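07/02/2025
Notebook, dye bench. Madder batch, take two

Started late, kettle was scaled up again. Descaled with vinegar, rinsed three times, still smelled like pickles.

Goal for today: get the madder closer to brick and away from the salmon we kept getting in January. The Vurkbridge order wants brick. They sent a swatch, it's pinned inside the cupboard door, please don't take it down again.

Fiber is the Dronditz wool, two ply, 183 g dry. Scoured last night, neutral soap, left it to cool in the pot. Squeezed out, did not wring. One skein had a tie so tight it would have left a white band, retied it loose in a figure eight.

Mordant: alum at 11 percent of dry weight plus a bit of cream of tartar. Brought up slow, held just under a simmer for an hour, lid on. I wandered off and it crept up near boiling for a few minutes. Doesn't seem to have felted. Note to whoever has the small burner next, the dial is off, what it calls low is not low.

Madder is the ground root from Fallahi, new bag. Finer than the last one and it gets everywhere. Put it in a stocking this time, tied off both ends. Soaked overnight in tap water. Used 169 g, so a little under weight of fiber. Would have gone to full weight but that was the end of the bag.

Heat is the whole game with this stuff. January notes say "kept warm", useless, no number. Today I held at 150 F and wrote it down every time I walked past. Went up to 158 once, pulled the pot half off the burner, back down within ten minutes or so. Above 160 the browns come out, that's what the books say and the tan skein from last winter agrees.
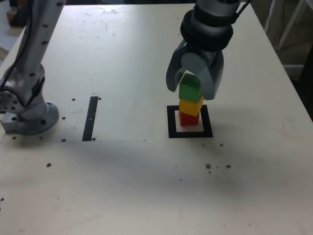 Chalk: added a pinch of calcium carbonate after the first half hour. Our water is soft and I think that's where the salmon came from. Color of the bath shifted redder pretty quick. Should have done a split, one pot with and one without, then I'd know. Didn't. Next time.

Pulled 6 test lengths off the main skein at intervals, labelled with the paper tags. Tags went soft, two of them unreadable. Need the Tyvek ones or just knots. Knots worked fine before, not sure why we stopped.

Left the wool in the bath to cool. Lifted, drained, hung without rinsing. Wet it looks very close to the swatch, maybe a touch orange. Wet always lies. Will rinse tomorrow and compare dry, by the window, lights off.

Iron dip on one test length only, weak, under a minute. Went a dull plum. Nice but not what they asked for. Stuck it in the book anyway, opposite page. Keep the iron spoon OUT of the madder pot, it has the red tape on the handle.

Exhaust bath still has plenty in it. Saved in the lidded bucket. Thinking of throwing the leftover silk hankies in, no pressure, whatever peach comes out is fine.

Prostodis scale is drifting, read 2 g high on the check weight. Tared and reweighed everthing, numbers above are the corrected ones.

To do
- rinse skein, soap wash, dry flat
- light test strip, half covered, south window
- order madder, same bag size x2
- find the other thermometer
- write the temp on the chart, not on my hand
- gloves, medium, we are out agian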